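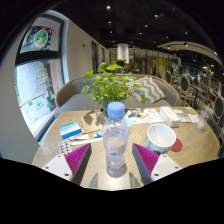
About us, and about open afternoons

Hi, I'm Helmut Lammers. I started Prasus after years of fixing packing machines for other people, and I still answer most of the email myself (slowly, sorry!). We teach robots to pick up the everyday stuff you'd find lying on any table: water bottles, paper cups, medicine boxes, squeeze tubes, blister packs. Our people do the picking first with hand-held grippers, and the robot arms learn from those recordings.

Our first open afternoon was in February, and I figured a few neighbors might drop by. We ended up with a full room and no cookies left by 3 p.m. So now we do it every month, with 16 places per session, and everybody who comes gets a turn with a gripper. Kids are usually better at it than I am, especially with the bottle!

The recordings go into a collection we call Harnivlow. It had 2,493 of them when we opened the doors that first time and it's at 3,102 now, with visitors' tries in there too if they say yes to it.

If you want to see the arms move, ask for the Calirden demo, which runs at the end of each visit. Tô is our smaller, slower arm, and you can stand a lot closer to that one. It dropped a cup on my shoe last time and got a round of applause.

Visits are free and take 90 minutes. Schools are welcome too, just write to us a few weeks ahead and tell us how old the group is.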